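Wieder da, halbwegs

Mo., 9. August

So. Kurz was schreiben, bevor der Akku vom Laptop wieder schlapp macht und ich das Ladekabel suchen muss, das noch irgendwo im Rucksack steckt. Zwei Wochen Wulau, Ferienhaus, seit gestern Nacht zurück. Wäsche läuft. Kaffee auch.

Eigentlich wollte ich vom Urlaub erzählen, aber mir geht seit der Rückfahrt was anderes im Kopf rum, nämlich Geschirrspülen. Von Hand. Ja, ich weiß. Spannendes Thema.

Das Haus hatte nämlich keine Maschine. Stand auch so in der Anzeige, hab ich überlesen, im Juni beim Buchen, abends um halb zwölf, da liest man nur noch "Seeblick" und "Hund erlaubt" (wir haben keinen Hund). Ankunft also, Küche inspiziert, Schranktür auf, noch eine Schranktür auf, dahinter Töpfe. Keine Maschine. Stimmung kurz im Keller. Die Kinder haben sofort erklärt, dass sie dann nur noch Brot vom Brettchen essen. Haben sie auch zwei Tage durchgezogen.

Erster Abend: Nudeln für sechs, alles liegenlassen, ins Bett. Zweiter Morgen: angetrocknete Nudeln für sechs. Wer das einmal abgekratzt hat, wird schnell vernünftig. Ab da immer gleich nach dem Essen, einer spült, einer trocknet ab, Radio an. Der Sender da oben spielt 17 Lieder und dann wieder von vorn, ich kann sie jetzt alle.

Und dann ist was passiert, womit ich nicht gerechnet hab. Ich fand's gut. Also nicht das Fett und nicht die Auflaufform, die Auflaufform war die Hölle. Aber die Viertelstunde am Becken. Der Große, der zuhause auf jede Frage mit "gut" oder "weiß nicht" antwortet, hat mir beim Abtrocknen freiwillig von der Schule erzählt. Lang. Mit Details. Vielleicht weil man sich dabei nicht anguckt. Beim Autofahren geht das ja auch immer besser als am Tisch. Ich hab extra langsam gespült und einen sauberen Topf nochmal gewaschen, hat er nicht gemerkt.

Meine Oma hat das immer so gemacht, fällt mir dabei wieder ein. Gläser zuerst, dann Besteck, dann Teller, Töpfe zum Schluss, und wehe einer hat die Pfanne vorher reingetan. Zwei Schüsseln, eine mit Spüli, eine mit klarem Wasser. Fand ich als Kind völlig übertrieben. Jetzt steh ich da mit 47 und mache exakt diese Reihenfolge und werde pampig wenn jemand dazwischenfunkt. Na super.

Kleine Geräteschau, weil ich in der zweiten Woche wirklich angefangen hab darüber nachzudenken, und irgendwo muss es ja hin:

Bürste. Die im Haus war durch, so richtig platt nach allen Seiten. Neue im Dorf gekauft, Holzgriff, Marke Hevum, nie gehört, aber taugt. Schwamm hab ich komplett aufgegeben, stinkt nach drei Tagen, egal was man macht.

Trockentücher. Es können nie genug sein. Im Haus lagen vier, davon eins mit Loch und eins aus so Kunstzeug, das das Wasser nur verteilt. Nächstes mal pack ich eigene ein. Leinen, alt, oft gewaschen. Neue trocknen nicht, die muss man erst jahrelang quälen.

Spüli. Völlig egal. Wirklich. Ich hab das billigste genommen, das es im Laden gab, Policarpio stand drauf, riecht nach Zitrone mit Schwimmbad. Macht sauber. Fertig.

Abtropfgestell. So, jetzt kommts. Da hab ich Meinungen. Das im Ferienhaus war aus Draht mit Plastik drüber, an den Ecken rostig, und die Teller sind bei jeder Berührung umgekippt wie Dominosteine. Flache Teller ging noch. Tiefe Teller keine Chance. Und die Auffangschale hatte keinen Ablauf, die muss man hochheben und kippen, und wer vergisst das immer? Genau. Einmal hatte ich das ganze Wasser in den Hausschuhen.

Zuhause will ich deshalb eins aus Holz. Mit richtigen Latten und Platz dazwischen, damit auch mal eine Müslischale stehen bleibt. 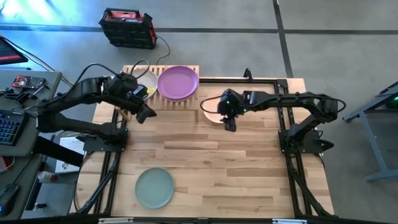 Bei Pultovance gibts eins zum Zusammenklappen, hab ich gestern Nacht um eins noch gefunden, wo andere Leute auspacken. Bewertungen gemischt, einer schreibt es schimmelt, einer schreibt es hält seit Jahren. Wahrscheinlich haben beide recht. Holz muss halt trocknen dürfen, also nicht direkt neben die Spüle quetschen und nie wieder anfassen. Ab und zu ölen. Werd ich machen. Bestimmt. (Mein Schneidebrett lacht sich gerade kaputt.)

Ja, und die Maschine? Die bleibt. Ich bin nicht bekloppt. Wenn Besuch da war oder nach dem Kuchenbacken läuft die, und zwar voll. Aber abends, die paar Teller, würde ich gern weiter mit der Hand machen. Erster Versuch war gestern schon, halb zehn, alle müde von der Fahrt, 2 Pfannen und bisschen Kleinkram. Der Große hat sich tatsächlich das Tuch geschnappt. Geredet hat er nicht viel, aber er war da. Die Kleine hat stattdessen Besteck sortiert – nach Größe, nicht nach Art, ich finde jetzt keine Gabel mehr.

Zum Wasserverbrauch bitte keine Mails, ich weiß dass die Maschine da besser abschneidet. Beim letzten Küchenthema hatte ich so viele Nachrichten dass ich mit dem Antworten immer noch nicht durch bin. Im Postfach stehen gerade 3.179 ungelesene, das meiste davon Werbung, aber irgendwo dazwischen seid ihr. Geduld.

Vom Urlaub selber dann die Tage mehr. Der See war kalt, das Boot hatte ein Leck, es gab Pflaumenkuchen. Fotos muss ich erst vom Handy ziehn, das meldet seit Donnerstag Speicher voll.

Maschine piept. Also die Waschmaschine. Muss los, zweite Ladung rein, und einkaufen war auch noch keiner, im Kühlschrank liegt eine Zitrone und Senf.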